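The Mat

1.

Vasanthi Bhat was 82 when she stopped sleeping on the bed her sons had bought her. She moved to the cot in the back room, under the window, and told the family the mattress made her dream about trains.

Her grandson Narayanan came up in October with one bag and thirty days of leave. He had been told to get the front bedroom ready. A tenant was coming, a nurse named Amra Radulović, who had taken a job at the Unnithan clinic and wanted to be in by the end of the month.

"She'll want a bedspread," said Vasanthi. "Foreign people like bedspreads."

"She wrote that she wants it plain."

"Plain, then. Get the mat down."

The mat was on top of the wardrobe, rolled up and tied with a strip of old sari. He stood on the chair and pulled. Dust came with it, and a bus ticket, and a comb with nine teeth left. His grandmother took the comb away from him and put it in her blouse.

He beat the mat over the back wall until his arms hurt. Sivaprasad Iyer from next door leaned out and asked who had died.

"No one. We have a tenant."

"Ah," said Sivaprasad, and shut his window.

2.

They put it on the bed at eight in the evening. It did not want to lie flat. Narayanan pressed the corners down while Vasanthi walked along the side, running her thumb over the green stitching.

"I did this part," she said. "Your grandfather's sister did the blue, and she did it badly."

He looked at the blue. It seemed fine to him.

She went out and came back with the yellow cloth. He had last seen it on his mother's shoulders, in the hospital, when the air conditioning was too strong. She folded it over and laid it on the green part of the mat. He didn't say anything about it.

"In case she's cold," said Vasanthi.

"Will you want it back?"

"She can ask me that herself."

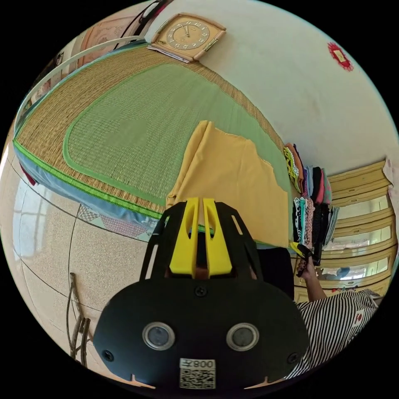

3.

Amra came a day early, in the rain, with two suitcases and a kettle. She took off her shoes at the door without being told. Narayanan carried the suitcases in and explained the fan, the water heater and the lock, which had to be lifted before it would turn.

She sat down on the side of the bed and put her hand on the cloth.

"Whose is this?"

From the back room Vasanthi called out to ask whether she took sugar.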